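Quick one before bed. Budget is due in June and I've been moving numbers between two columns for more evenings than I'd like to admit.

So. We get one equipment line this year. One. It has to cover the hand-held grippers, the spare parts for the grippers, whatever storage we need, and (if there's anything left, ha) a deposit on the arm. I wrote the first version in a mood where everything was going to fit. It does not fit.

**What I asked for quotes on**

- hand-held grippers, ready built, from Gralbridge
- the same sort of thing as a kit, from Vasiliauskas, you bolt it together yourself
- a small arm from Plovmont, bench mount, controller included
- pads, tape, screws, finger blanks, all the boring stuff

Gralbridge came back in a day. Nice quote, clean, every line explained. Expensive. Plovmont took ages and then sent a PDF with the wrong address on it, so that's getting redone. Vasiliauskas replied with three sentences and a price, and the price was good enough that I read it again to check what was missing from it. Shipping was missing. And the fasteners.

Built unit versus kit is where I'm stuck. A kit takes me 7 hours if I'm being nice to myself, more if the holes need cleaning out. I like building things. I do not like building the same thing over and over in the week we're meant to be recording. But at the built price we get 2 and that's it, and with two units you have one in use and one being fixed. At the kit price we could have four and still buy pads.

Dalia Urbonaitė, who has done this budget dance way longer than me, looked at my sheet and went straight past the big numbers to the consumables row. I'd put 28 dollars. For the year! She just put a question mark next to it and sent it back. Fair.
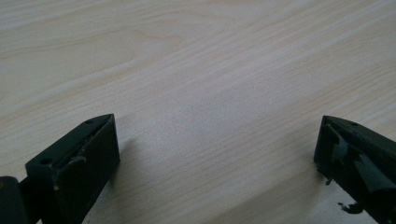

Because yes, consumables. I went back through the old orders (they're in three different inboxes, don't ask) and what we really spend on tape and padding is not 28 anything. It's small orders, all the time, plus postage on each one, and the postage is sometimes more then the tape. If I'd bought a full box at the start of last year we'd have saved enough for a spare set of fingers. So the new row says more than 100 and I'm going to defend it.

Other things I forgot in version one, in the order I remembered them, mostly in the shower:

- cases. You can't carry these around in a tote bag, I've tried
- a spare set of finger blanks per unit, not per project
- screws, the exact right ones, because the hardware store near me has every size except that one
- customs on anything from Plovmont
- my time. Which is "free" apparently

About the arm. I want it. I've wanted it since the Amberg demo, where I stood there for most of the afternoon like a kid at a train set. But the arm needs a mount and the mount needs a sturdier bench and the bench needs a room that we don't have until the fall at the earliest. If I put the deposit down now it sits in a box with the warranty ticking. I asked Plovmont whether the warranty could start at install and they said they'd "look into it". Not holding my breath.

So where I've landed, tonight anyway: kits from Vasiliauskas, four. Proper consumables row. Cases. No arm this round, but a line in the notes saying arm next round, with the Plovmont price attached so no one can act suprised later. Whatever's left goes to finger blanks.

I did wonder about mixing, one Gralbridge unit and the rest kits. The trouble is the spares. Different fingers, different screws, different pads, and then I'm keeping two little drawers stocked and one of them is always the wrong one. Same everything is boring and I'm going with boring.

Still waiting on: shipping from Vasiliauskas, fixed PDF from Plovmont, and a yes or no on whether cases count as equipment or as supplies. If they're supplies they come out of another pot entirely and I get a bit of room back. Fingers crossed, I emailed at 11 pm so that's probably not getting answered fast.

If you run these things and have a real yearly number for tape and pads, per unit, please put it in the comments. I'd love something to point at besides my own receipts. Ok, bed.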